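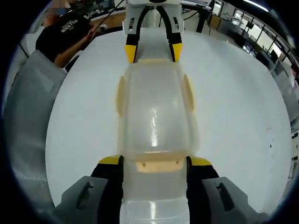 19/11/2019. Sorting out the Pridutis shells today, the whole box that came over from Drusholm! I wanted them checked before Khải Đào starts on the tooling notes. The milky ones are my favourites, all glossy with softly bulging sides, and the tan oval tabs on each flank make it easy to see which way is up (well, easier). I'm still not sure about the little tan panel at one end, so I'll ask Canilville whether it's meant to come off.

To do: label the box 85, find the soft cloths, ring Hồ about the spare tabs.

Last updated: 5 days ago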